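Setting Up Your Hudus Scale and Food Log

Part 2: Your first weigh-in

Okay, batteries in, feet stuck on? Good, let's get you a starting number. I've set up more of these than I can remember, so just follow along with me.

1. Put the scale on a hard floor. I used carpet for my first 9 days and had to throw all those readings out (ugh!).
2. Tap the glass with your toe and wait for the zero.
3. Take off your shoes and anything heavy, then step on and stand still until the number stops blinking.
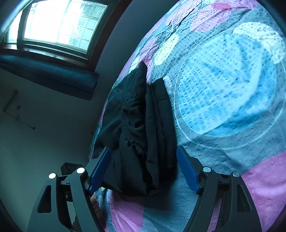 4. Open the Prarier app, pick Add Me, and type in your height and your goal. I'd keep that first goal small – you can change it any time.
5. Set your reminder. Mine goes off 30 minutes before breakfast, and I love it there.

Note: If the app can't find the scale, step off, wait 20 seconds, and try again. My old Astomeck one was way fussier, believe me!

Caution: Don't use the body fat setting if you have a pacemaker. Plain weight mode only, please.

6. Weigh in at the same time each day, and look at the weekly line when you want to know how you're doing. Mine can jump nearly 2 pounds overnight after a salty dinner.

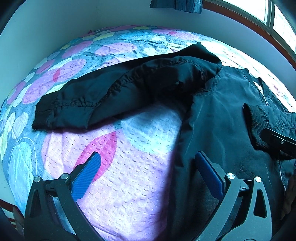 Sarmiento wrote in to say that the weekly line stayed blank until the phone's clock was set to automatic, so check that before you reset anything.

7. Tap Save, and go eat your breakfast. Food logging is in Part 3.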